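Notes for the Trombridge talk, second draft. Twenty-five minutes, then questions. Slides in bold. Drink water before the Berisha bit.

**Slide 1: Crossplay, and other ways to lose friends**

Say hello. Thank Snežana for the invitation and for the biscuits. Say who I am: I do netcode at Juvix, so when you shot him first and died anyway, that was me.

Ask who has played Grustix. Wait for hands. If there are fewer than five, skip the joke about the ladder.

**Slide 2: What we promised**

In August we told everybody that console and PC players would share one queue. It was one line in a blog post. Milovan wrote it in ten minutes and I spent the winter on it.

Read the line out loud. Pause. Move on quickly.

**Slide 3: Two queues that hated each other**

The old set-up had one matchmaker per platform. Each had its own idea of what a good player was. A gold rank on PC and a gold rank on console had the colour in common.

We thought we could glue the ranks together with a lookup table. Radomir made the table. It was a lovely table. We threw it out after 27 test matches, most of which ended with one side hiding in the boathouse.

**Slide 4: Start smaller**

We stopped using real maps for the tests. Oğuzhan's rule: if two players can't agree where a box is, don't give them a castle.
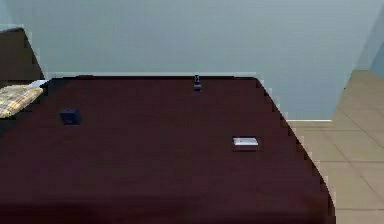 *Render: maroon tabletop, small objects.*

Explain rollback here, but keep it short. Each machine guesses what the other player did, then quietly puts things right when the truth turns up. Like my uncle telling a story while my aunt is in the room.

(If anyone asks about prediction windows, say "great question" and point at Oğuzhan.)

**Slide 5: The Berisha weekend**

Berisha is our biggest map, and the one we picked for the open test. We planned for 700 players. We got 1,286 before tea on the first evening, and the login server lay down.

Don't blame the login server. Damir is in the second row and he wrote it.

What broke:

- party invites went to the sender
- voice chat worked one way, mostly the wrong way
- console players showed up in the lobby as "PLAYER_NAME"

**Slide 6: Aim assist**

Drink more water. Somebody will be cross whatever I say. We turned it down a notch when PC players are in the match, and both camps wrote in to call it a disgrace. I have taken this as a sign that the setting is about right.

**Slide 7: Where we are now**

One queue, with an opt-out in the menu. The opt-out used to be three screens deep. Snežana found it and had words with us, so it's on the first page.

The cap is 2,000 per region until Damir says otherwise. Don't look at Damir.

**Questions**

No, I can't talk about the sequel. Yes, the ladder is still broken.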